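**Birkura local archive – progress report to Sullex**

Prepared by Elsa Solheim, 2024-11-05

This report covers the period to the end of October. It follows the headings in the grant letter.

**Sorting and listing**

The first pass through the donated papers is finished. Most of the material came from the old Fastska cannery and from families who worked there: wage books, letters, tide tables, a long run of works newsletters and a good deal of loose correspondence. We have now listed 69 bundles, against a target of 37 for this stage. The difference is mainly down to the Pelupessy papers, which arrived in August already in date order and needed very little sorting.

The wage books are slower. Several have entries in two hands and the later hand uses abbreviations we have not fully worked out. Borghild Bråten is keeping a key to these and it will go in at the front of the finished list.

**Storage**

Papers that have been listed are moved out of the folders they came in and into acid-free ones. Rusty paper clips and elastic bands are taken off at the same stage. Each shelf has a letter and each box a number, and the same reference goes in the list. 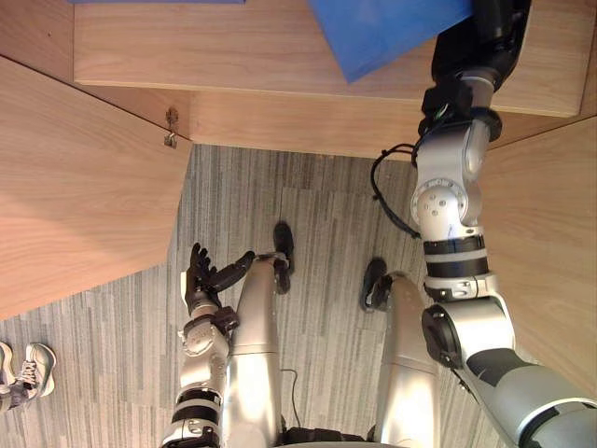 *Blue box at the wooden shelf.*

We have spent 18 per cent less on folders than planned, as the supplier gave us a discount on the larger order. I would like to move the saving to the scanning budget and ask for your agreement to this.

**Scanning**

Scanning began in September, later than the plan said. The newsletters are being done first because they are the items people ask for most. Almost 7 years of issues are now scanned and checked. Two issues from the strike period are missing and we have asked former staff whether anyone kept copies – one reply so far, no copies yet.

The large plans of the harbour will not fit our scanner. We have one quote for having them done outside and are waiting for a second.

**Access**

The reading room opens by appointment. Locked cupboards are used for anything with personal details in it, mainly the accident reports and the sickness fund letters, and a reader has to ask for these by reference.
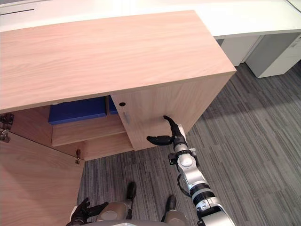

The rules on closed material still need a decision. Our draft keeps the accident reports shut until everyone named in them can be presumed dead, but some families have asked to see their own relatives' papers before then. Borghild has written a short form for such requests. We would be glad of any wording you have seen used elsewhere.

School visits have not started. The teacher we had been dealing with moved to another post, and her replacement would prefer the spring.

**Risks**

The damp patch on the north wall has not grown since the gutter was repaired, but we are still keeping papers away from that side. The other concern is time: Elsa's hours are funded until the end of June and the wage books may run past that.

**Next period**

- finish the newsletters and start on the photographs
- get the second quote for the harbour plans
- agree the rules on closed material
- set a date for the first school visit

The spending table and receipts are being sent separately.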